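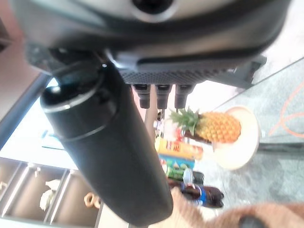 3. Setting up and first use

Read this section before you fill the tanks or plug in the Rolleo carpet washer. It covers putting the handle together, mixing the cleaning solution, testing the carpet and making the first pass. Emptying and storage are in Section 4.

3.1 Fitting the handle

The handle comes in two parts. Fit them with the machine unplugged and standing upright on a hard floor.

1. Slide the lower handle into the socket at the back of the body until both side buttons click out.
2. Push the upper handle on to the lower one. The trigger must face forwards.
3. Put the long screw through the hole at the joint and tighten it with the key supplied. Do not use a power driver, which can split the collar.
4. Press the cord into the clips on the left side, starting at the bottom.
5. Pull up gently on the grip. If there is any movement at the joint, take the screw out and start again from step 2.

Note: On machines made before October the side buttons are grey. They work in the same way as the blue ones.

3.2 Power supply

The Rolleo draws 2000 watts with the heater on. Plug it straight into a wall socket. If you must use an extension lead, it should be rated for the full load and unwound completely from its reel.

CAUTION: Never run the machine from a multi-way adaptor or from the same socket as another heating appliance.

3.3 Filling the clean water tank

The clean tank holds 4 litres up to the MAX line. Use warm tap water. Water from a kettle will warp the tank and loosen the seal.

1. Press the catch and lift the clean tank away by its handle.
2. Turn it upside down in the sink and unscrew the cap.
3. Fill with water to the MAX line.
4. Add 300 ml of Wostura carpet solution for a normal clean, or 100 ml for a light freshen-up. The cap of the solution bottle is marked on the inside.
5. Screw the cap back on, turn the tank the right way up and hold it over the sink for a few seconds. A drip or two is normal. A steady trickle means the cap is cross-threaded.
6. Put the tank back and press down until the catch closes.

Do not mix solutions of different makes. Some of them foam a great deal when combined and the foam will be drawn into the motor. If you have changed from another product, rinse the tank twice and run a tank of plain water through first.

3.4 Checking the carpet

Most carpets made from man-made fibre can be washed. Wool can be washed on the LOW setting only. Do not use the machine on silk, sisal, jute or coir, or on loose rugs with a paper or woven grass backing.

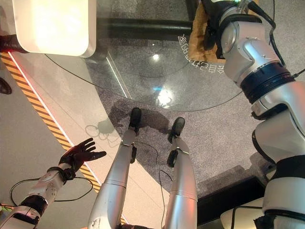

Fig. 3b Carpeted floor, viewed from above.

Test for colour before the first wash, and again if you change solution:

1. Pick a spot that does not show, such as the inside of a cupboard.
2. Wet a white cloth with mixed solution and rub the pile gently for half a minute.
3. Look at the cloth. If any colour has come off, do not wash the carpet.
4. Leave the spot to dry overnight and check that the pile has not shrunk or gone stiff.

Vacuum the whole area thoroughly before washing. Grit and hair left in the pile turn to sludge and block the nozzle - this is the most common reason for machines being sent back to us. Move light furniture out of the room. Put foil or plastic squares under the legs of anything too heavy to move, as wet wood stain and rusty castors will mark the carpet for good.

3.5 The first pass

Start in the corner furthest from the door and work backwards so that you do not walk on the wet pile.

1. Plug in and switch on. Wait for the heater light to go from red to green.
2. Press the foot pedal and lower the handle.
3. Squeeze the trigger and push forwards slowly, one arm's length at a time.
4. Keep the trigger squeezed and pull back along the same line.
5. Let go of the trigger and repeat the forward and back strokes over the same strip. This draws out the water.
6. Move sideways and overlap the last strip by a hand's width.

Carry on until little water shows in the clear nozzle on the dry strokes. Two dry passes are usually enough on short pile. Thick pile may need four.

Note: The motor sound rises sharply when the dirty tank is full. Switch off, unplug and empty it (see 4.1).

CAUTION: Do not leave the machine standing in one place with the trigger squeezed. The backing will become soaked and may come away from the pile.

3.6 Drying

Open the windows or run a fan. Keep people and pets off until the carpet feels dry to the back of the hand, normally by the next morning. Leave the foil squares in place for a further day.

Spare Rasteline nozzles, belts and tank caps can be ordered from the Bloxham depot. Quote the code on the plate under the dirty tank.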